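I finished Clekbridge last night after 42 hours, and I want to write down what I think about its fast travel before I forget. Short version: I turned it off early, kept it off, and liked the game a lot more than I expected to.

Clekbridge is a trading and exploration game from Tomier, a small studio whose earlier games I never played. You run deliveries between towns along a river, pick up side jobs, and slowly work out what happened to the surveyor Echevarría, whose notes turn up in inns and toll houses. The map isn't big. Walking from one end to the other takes 28 minutes if you stay on the road, and a bit longer if you follow the river.

By default you can jump to any town you've visited. There's a setting under Travel that limits you to the ferry, which stops at four towns and costs money every time. My friend Erasto Kioko told me to switch it on after the first chapter. He said the game made no sense to him until he did. I argued with him for a while and then tried it.

The first few hours were slow. I had a delivery of lamp oil going to Cleker, the hill town in the north, and I missed the ferry twice. I walked most of it at night with no money for a room. But I found two of the Echevarría notes on that walk, and I learned that the toll keeper at the second bridge will let you through for a sack of onions. I would have skipped all of it with fast travel on. After that I started planning. I took jobs that went the same direction. I kept a spare pair of boots in Cleker.
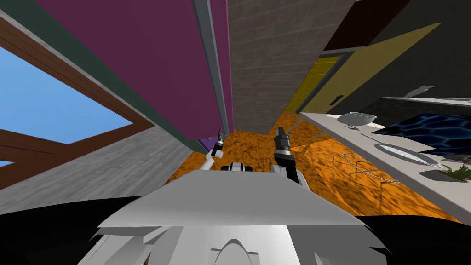
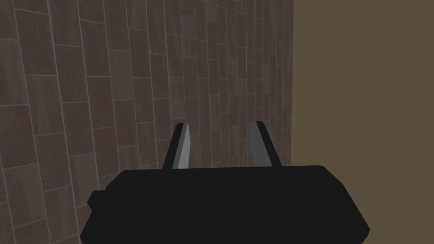
The planning is where the game gets good. With fast travel on, a delivery is two menus and a conversation. With it off, you have to think about weight, weather and what you can sell on the way back. The prices in each town only change every few days, so a slow trip can leave you with a cart full of wool that the next town doesn't want. That happened to me more than once. I was annoyed every time, and I also remember every one of those trips.

It isn't all good. The middle chapter has a run of quests that send you back and forth between the same two towns, and it's clear they were written with fast travel in mind. I made that walk six times in one evening. There is one line of dialogue for meeting the wool merchant on the road, and I heard it on all six. A shortcut or a few more lines would have helped. The ferry also has a bug where your cart gets left on the dock – save before you board.

Leonidas Raptis reviewed the game on his blog and called the ferry setting a punishment for people with jobs. I get that. He finished in 22 hours with fast travel on, and he had a good time with the story. I don't think his way is wrong. If you only get an hour in the evening, a long walk can eat the whole session, and the game doesn't let you save on the road unless you own a tent. The tent costs 60 silver, which is a lot in chapter one.

I do wish the setting were easier to find. It's on the third page of options and the description just says "Restricts travel." I'd have the game ask you about it when you reach the first dock.

Tomier says a patch is coming in November with a second ferry line and a fix for the cart bug. I still have three of the Echevarría notes to find, and I'm pretty sure one of them is in the marsh east of Cleker, so I'll probably go back in before then. I left my good boots up there anyway.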